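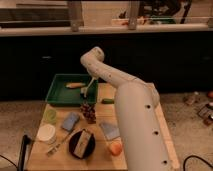
Anitha Unnithan asked me last week whether supported living just means living at home with more forms to fill in. I said give me six minutes and a microphone and I'll try to answer, so Anitha, this one's for you.

(Wait for people to sit down. Check the back row can hear.)

Right, so I've been a support worker at Machala for a good while now, and before that I did nights at Tekine, which some of you will remember before the move. I'm going to talk about choice, and mostly about small choices, as the big ones get plenty of meetings already.

Start with the tea story. One of our tenants had been given milky tea with two sugars for years. It was in his support plan, it had been copied from the plan before that, and he drank it. Then a new worker asked him what he fancied and he said squash. Blackcurrant! He's had squash every morning since, and we've changed the plan. (Pause here, people usually laugh.)

Now, the way we do it at Machala. Every tenant has a planning chat on a Wednesday, at their own kitchen table if they want it there, with whoever they want sitting in. Some like photos to point at, some like to talk, one lady prefers to write me a list and post it under the office door - I love those lists. We keep it to 4 questions and we don't rush them. If somebody wants to talk about the bus for the whole hour, then we talk about the bus.

Families next. Go gently on this bit. Mums and dads have often done everything for thirty-odd years and it's hard to watch your daughter burn the toast. I tell them to ring me, and they do, sometimes at teatime, and that's fine.

Money slide if there's time. The Draltia grant gave us £3517, and nearly all of it went on travel training. Skip if we're running over.

Finish by asking the room: when did you last change something in a plan that somebody had only been putting up with? Take two or three answers, then hand back to the chair.

Last updated: March
Contact the Machala office | © Machala Supported Living | Back to top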